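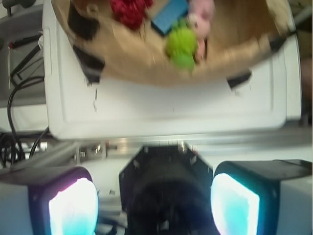
Why Does a Sponge Drink Up Water?

By Elfriede Eder
November

14 shares | 2 comments

Okay, try something for me. Spill a little water on the kitchen counter (a little!) and set a dry sponge right on top of it. Don't push. Just watch. The puddle gets smaller and the sponge gets fatter, and you didn't do a thing.

I loved this when I was a kid and I still love it now. So where does the water go?

Holes, holes, holes

Look really close at a sponge. It's full of holes, big ones you can see and tiny ones you can't. Grown-ups call them pores. The holes join up like tunnels, and when the sponge is dry, those tunnels are full of air. When water comes along, it creeps in and the air gets pushed out. If you dunk a dry sponge in a bowl you'll see the bubbles!

Water is sticky

I know, it doesn't feel sticky like jam. But water likes to hang on to things. It hangs on to itself, which is how you get round little drops, and it hangs on to the walls of those tunnels too. A bit of water grabs the wall, pulls its friends along behind it, and grabs a bit more wall. That's how it can even climb UP. The fancy name is capillary action. Say it three times fast.

Paper towels do it. Plants use it to help move water up from their roots. Stuffed animals do it too, as I found out when my rabbit Zometti fell in the tub and took two days to dry.

My sponge race

My neighbor Emerson Fagundes and I had a race last week. We each put a dry sponge in a pan with 200 milliliters of water. His was flat and thin and mine was a big fat one I call Quan. After a minute we squeezed them out into a measuring cup. His gave back 80 milliliters. Mine gave back a lot more, and I did a dance.

You can have a race too. You need a pan, a measuring cup, and whatever sponges or old rags you can find. Guess the winner first and write it down, no changing your mind later!

Then wring everything out and let it dry on the edge of the sink. Wet sponges left in a heap get stinky fast.

2 comments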